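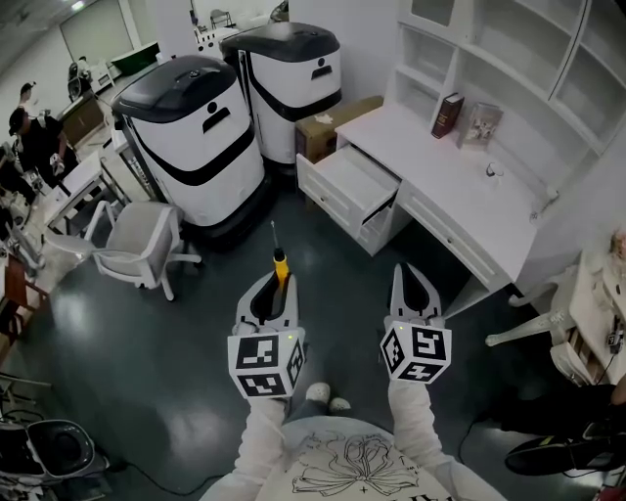 Residents of Itia who wrote to the town office this summer said that the evening bus to Grulura leaves too early for people who work until seven, and that many of them must pay for a taxi or wait for a lift from family. One reader of this page added that she had stopped taking the late shift for this reason.

The bus company Wirnomov has now answered. From November the last bus of line 12 will leave Itia at 20:40, which is 105 minutes later than today. The company announced the change on 01/09/2025, together with a new timetable for the winter.

The line connects Itia with Grulura by way of the Rutkowska bridge and the hospital stop. In the present timetable the last departure is at 18:55. The shops in the center close at 19:00 and the day shift at the hospital ends at the same hour, so the people who finish work there see only the empty stop.

A petition for a later bus was open at the library and on the town website from May until the end of July. It received 1,852 signatures. The town council discussed it in its last meeting before the holidays and agreed to pay a part of the cost during the first winter. How big this part is, the council did not want to say before the contract is signed.

The new departure will run from Monday to Friday only. On weekends the timetable stays as it is. Several people who signed the petition had asked for a Saturday bus also, mainly for the cinema and the swimming pool in Grulura. Wirnomov answered that it does not have enough drivers for this now and that it will look at the question again in spring.

The price of a single ticket does not change. Monthly tickets which are already bought will be valid on the late bus without any extra payment. Students can use their school pass until the last departure, while until now it was accepted only before 18:00.

There is one change that will please fewer passengers. The stop at the old market will be closed for the whole winter, because the water company is replacing the pipes under the street. Buses will stop 100 meters further, in front of the post office. A temporary shelter is planned at this place, but it has no bench. Older passengers have already complained about this to the town office, and the office promised to ask for at least one seat.

The return bus from Grulura will leave at 21:25 and arrive in Itia shortly before ten in the evening. It will not pass by the hospital stop, except when a passenger asks the driver at boarding.

The printed timetable will be available at the library, at the post office and on the buses from the middle of October. Remarks about the new hours can be sent to the town office in writing, or left in the box next to the entrance.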